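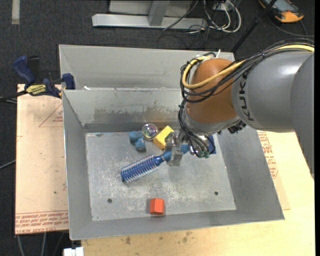
**What does Jokora do?**

Jokora inspects, repairs and replaces the lighting and reflective marking on commercial trailers. The work covers side marker lamps, clearance lamps, brake and turn lamps, license plate lamps, and the red and white tape along the sides and rear.

## About the company

Jokora was set up to serve small fleets that have no shop of their own. Most of our customers run between 5 and 36 trailers, and many of those trailers sit in a yard for days at a time between loads. A lamp that fails there is often not found until a driver does the walk-around in the dark.

The company is owned and run by Amarachi Eze, who worked as a trailer electrician before starting it. She still signs off on every harness replacement.

We do not work on brakes, tires, suspension or refrigeration units. If a technician notices a fault in one of those systems, it is written on the inspection sheet and passed to the fleet contact the same day.

## How an inspection is done

The trailer is connected to a test box at the front seven-pin socket, so no tractor is needed. Each circuit is powered separately. The technician records the voltage at the socket and again at the rearmost lamp on that circuit. A large drop between the two points usually means corrosion in a splice or a poor ground, and it is logged even when the lamp still lights.

Lenses are checked for cracks and for water behind the seal. Tape is checked for lifting, missing lengths and loss of reflection. Dirt is washed off before tape is judged, as road film alone can make sound tape look dead at night.

The sheet lists each item as pass, repair or watch. "Watch" means the part works now but is expected to need attention before the next visit. The fleet decides what is done about watch items.

## Parts

Lamps are sealed LED units. We carry the Rurkitz round and oval types on every service truck and can order other shapes to match what is already fitted. Harnesses come from Vasylenko and are cut to trailer length at our shop. Heat-shrink splices are used throughout. We do not use clip-on taps that pierce the insulation, and we replace any that we find on a circuit we have been asked to repair.

## Records

Inspection sheets are kept in Hister, our records system, under the trailer number. Fleet managers have their own login and can print a sheet for a roadside or insurance request. Records stay on file after a trailer is sold unless the customer asks for them to be closed.

As of August 15, 2021, there were 460 trailers on file, belonging to 159 customers. Single-trailer owner-operators make up a large share of that list and are charged the same rate per trailer as fleets.

## Scheduling

Yard visits are booked by the half day. Trailers should be empty or safely parked on level ground, with access to both sides and the rear. Mobile work stops in lightning or standing water. Bookings for December fill early, when the hours of darkness are longest, and fleets that want a visit in that month should reserve it in the fall.

Trailers can also be dropped at the shop by arrangement. Please leave the registration copy in the document box and note any known faults on the drop-off card.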